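Casasen picking cell: project report, second part
Revised 6th February

What changed since October

The first version of Casasen could only lift foam cubes off a flat board. For this part of the project we wanted the arm to take mixed toys out of a bin. We kept the arm and its mounting, rebuilt the bin, and rewrote the part of our program (called Flondum) that chooses where to grip.

The bin

We made four bins before settling on one. The first had straight walls, and objects that ended up against them could not be reached without the fingers hitting the side. The current one has sloped sides. Cardboard was cheap and easy to cut, but it flexes when the arm pushes on it, so the left wall is held with a spring clamp at the rim. We use blue tape for the flat cardboard on the table next to it.

Test objects

The set has things that are hard in different ways. The yellow bar with two holes is flat and stiff. The small red container can roll. The blue dinosaur has spikes and legs that give a poor grip from most sides, and the foam shoe is soft – it bends if the fingers close too far.
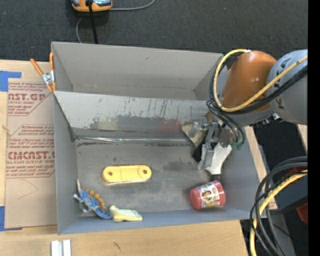
Cables

The cables took more time than planned. They loop around the orange arm segment and need enough slack for the wrist to turn, but too much slack lets them drop toward the table. We moved the ties three times. Next time we would sort this out before writing any code.

Results

We ran 1000 grip attempts over 18 sessions in the Arum workshop. Objects in the middle of the floor were the easiest. Most failures were with objects lying against a wall, the dinosaur above all.

Still to do

– replace the clamp with a proper bracket
– slow the approach near the walls
– log finger position on every attempt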